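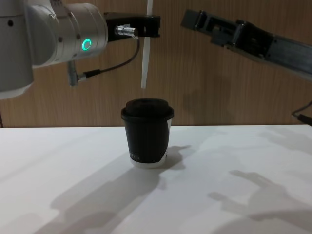
Datasets > Manipulation > Kullix

Kullix: Two-Arm Approach to a Lidded Cup
Data card, June release
Maintained by the Pirner Laboratory. Contact: Ludger Tiedemann

Summary

Kullix is a set of recorded episodes in which two robot arms of different make share one tabletop and a single object. It was collected to test the Preditov method, which predicts the path of one arm from the recent motion of the other and adjusts the approach before the grippers come close to each other. The release contains 349 episodes. A total of 400 were recorded; the remainder were withdrawn after review for missing joint data or camera dropouts.

Setup

The silver arm works from the left side of the table and carries a long, narrow white finger. The dark gray arm works from the right. The object is a disposable coffee cup with a black plastic lid, placed upright on a white tabletop in front of a wood-grain wall. Video was recorded at chest height. Lighting was not altered between episodes, and shadows from both arms fall across the table in much of the footage. Users training vision models should not mask these shadows without reporting it.

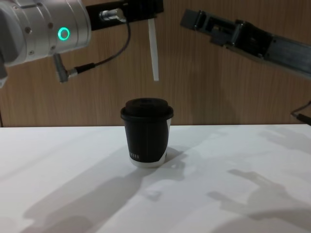 Contents

episodes/ – video and joint positions for both arms
labels/ – start, first approach, contact, and end of each episode
splits/ – fixed training and test lists
calibration/ – camera and arm positions, one file per session

The test list holds 100 episodes and must not be used for tuning. Contact labels were entered by hand by 2 reviewers working separately. Where they disagreed, both values are kept.

Results

On the test list, Preditov stopped for a possible collision less often than the Pettigrew baseline, which plans each arm in turn. The gain was clear when the arms approached from opposite sides and small when one arm was already at rest. Neither method was reliable when the cup was hidden from the camera by a gripper.

Known limits

All episodes use one type of cup and one table. Results should not be extended to open cups, glassware, or filled containers. The Sunday sessions used an earlier calibration file and are marked as such in the labels.

Terms of use

The data may be used for research and teaching. Published work should name the release and state which split was used. Corrections to the labels may be sent to the contact listed at the top of this card.

Shares: 2 | Comments: 0

© Pirner Laboratory | Contact | Back to top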